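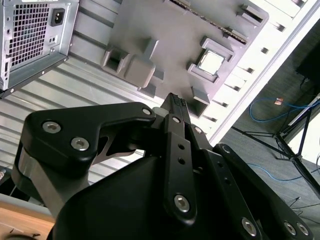 Wrist camera view over the open chassis, fingers together, CPU in its socket frame.

Jatia PC Assembly, wrist set

Jatia is a parallel gripper and arm built in a shared workshop, plus the recordings we've made with it while learning to put desktop computers together. This repository holds the wrist camera stills, the teleoperation logs and the scripts that line the two up. The CAD files for the gripper live in the Drerkton repository and are only linked from here.

Maintained by Isabelle Beaulieu (hardware, recording) and Darlene Zacharias (labels, scripts).

What's in it

The current release has 174 episodes and 3,628 keyframes. An episode is one attempt at one step, from the arm leaving its rest position until the operator lets go of the pedal. Failed attempts are kept and marked as failed. Nearly 3,000 of the keyframes have hand-checked labels, and the rest carry only whatever the script guessed. Check the label_source column before you train on anything.

Steps covered: approach to the processor socket, lifting and closing the retention lever, memory module insertion, opening slot latches, and plugging in the small power connectors. Graphics card removal is in there too, but most of those attempts failed and we stopped recording them in October.

Layout

episodes/ has one folder per attempt, with stills, joint log and a short notes.txt
labels/ has a single CSV per step
calib/ has camera and hand-eye calibration, one file for each time the camera was remounted
scripts/ has the loader, the aligner and the split maker

If a folder has no notes.txt, the operator had nothing to say.

Hardware

The fingers are flat black linkage plates held with hex-socket bolts, and the tips have textured pads. The camera sits at the wrist and looks along the fingers, so the gripper takes up the lower half of most stills. We tried masking it out and the socket step got worse, so the masks are in scripts/old and switched off by default. The arm controller is a Prundine board running firmware we patched ourselves. The patch is in the Drerkton repository.

Bolts on the finger linkages work loose. We check them before every session and use medium threadlocker on the pivots. If you build one, put the threadlocker on the first time and save yourself the recalibration.
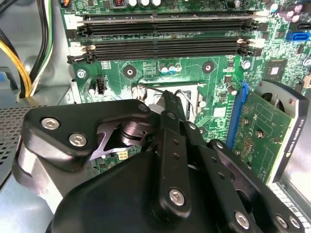
Memory insertion is the step we get asked about most. The gripper holds the module by its short edges and comes down parallel to the slot, then pushes one end at a time. Pushing both ends together stalled the wrist motor. The latches have to be open before the approach starts, and the latch episodes are stored separately under the step name latch_open so you can chain them or leave them out.

Splits

The test split is 61 whole episodes. Never split by keyframe, as neighbouring stills from one attempt are almost the same picture. The split maker will refuse to do it unless you pass the force flag.

Known problems

Colour balance drifts when the sun comes through the side windows, and we haven't corrected it. The metal parts blow out to white in some of the afternoon recordings.

Joint logs from the first few sessions have a clock offset. The aligner fixes it if the session is listed in offsets.txt. If you find one that isn't, open an issue with the episode number.

Labels for the socket lever use two names, lever and retention_lever. They mean the same part. Darlene is merging them in the next release.

Running it

Install the requirements, then run scripts/load.py with the path to the episodes folder. It writes an index file the first time, which takes a few minutes on an older laptop. The viewer is called Văn and starts with scripts/van.py. Leave the accent out when you type the command.

Licence

Stills and labels can be used and shared with attribution. Scripts are under the MIT licence. Send corrections to labels as a pull request against the labels folder, one step per request please.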